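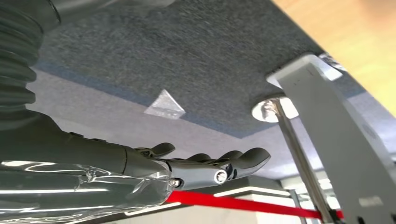 Equipment Planning Gallery: Hands, Arms and the Bits That Add Up

We're putting together next year's automation budget at Destport, and I've been having a great time with it! The arms and hands get all the attention in the quotes, but so much of the fun (and the money) is in what goes around them – covers, fasteners, straps, brackets, spare fingers. Click through and send me your wish lists.

Dark gray hand, four fingers and a curved thumb, with clear plastic film wrapped around the forearm. I've put proper fitted sleeves on the list for this year, and Rätsep quoted us 28 of them at a very friendly price.

The black bellows is my favorite part of the whole arm. Folds like an accordion! Spares are a separate line in the budget, so please don't tuck them under "misc."

Look for the round silver screw head near the knuckles. Small hardware came to $172 on the last order, and I'd love to buy it by the box next time.

Still to settle before Monday:

Skadholm or Stukine for the second hand. Both have sent full parts lists, and the Stukine one even includes shipping – $1,214 with 2 spare thumbs.

Bench space. A new arm needs room to reach under things as well as over them, so measure from the floor up.

Training hours, which we forgot last time.

Questions and late additions to Pranab Ekanayake, any afternoon after 2.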